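Last updated: 2022-02-14

I got to the robotics club half an hour early, which turned out to be a mistake, because the door was locked and I'd left my gloves on the bus. By the time Ismail Ait Ali came up the stairs with the key I had already decided to like him (he had a spare coffee!). He's in his last year, he runs the simulation side of the club, and he talks so fast that I gave up on my notebook after two minutes and just put my phone on the table.

The club is called Harik. I asked what it meant and got three different answers from three different people, so I'm leaving that one alone. What they're working on is an entry for the Dikon, a student contest in March where every team gets the same simulated two-handed robot and the same list of kitchen chores. No hardware, no soldering, no parts to ship. You send in your code, the organizers run it, and you get a score out of 300.

"Last year we got 134," Ismail told me. "I was so proud of that number until I saw everybody else's."

So what went wrong? He laughed and pointed across the room at Mostafa Benjelloun, who had just walked in and was still unwinding his scarf. "Ask him. He wrote the grasping."

Mostafa took it well. He's quieter than Ismail and he thinks before he answers, and sometimes the thinking goes on long enough that you wonder if he heard you. "The grasping was fine," he said finally. "It was fine for boxes. We tested on boxes for weeks and then the contest gave us round things."

Round things roll, as the whole club now knows. This year they built their own practice tool, which they named Layug, and all it does is load up a table and scatter stuff on it differently every time. Mostafa says he wanted it to be annoying on purpose. "If I set the table myself, I put everything where I know the robot can reach. I don't even notice I'm doing it. Layug doesn't care about my feelings."

I wanted to know what a normal evening looks like, since I'd pictured a lot of shouting. It's mostly waiting, they said. Somebody changes a few lines, somebody else starts a run, and then they all crowd around one monitor and groan together. There are 4 of them who come every single time and a bunch of others who drift in when exams let up.

They sat me down in the good chair and loaded up a table for me.

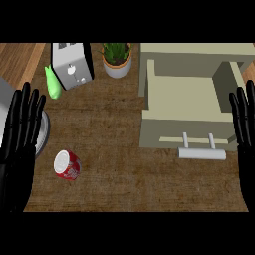
The part Ismail cares about most is deciding which hand to use. People don't think about it, he said, you just reach. The robot has to be told that it even has a choice, and last year it would pick one hand, get stuck, and stay stuck until the clock ran out. "We lost so many points to stubbornness," he said. "Its stubbornness, and maybe a little of mine."

The new planner is called Loron and it's Mostafa's baby. It scores both hands before anything moves, and if the first plan looks bad partway through, it's allowed to give up and start over. I asked if giving up costs points. It does, a few. "It's cheaper than pushing a can around for the whole run," he said, and Ismail put his head down on the desk, so I guess there's history there.

Do they think they'll win? Ismail said top half. Mostafa said he'd like to beat 134 and then sleep for a weekend. I asked if new members are welcome this late in the year and they both said yes at the same time, very loudly. You don't need to know how to code to start, they'll put you on Layug and let you make the tables as mean as you want.

I missed my bus home, and my gloves are still out there somewhere.

Want more campus interviews like this one? Sign up for our newsletter and get new posts by email. You can unsubscribe at any time.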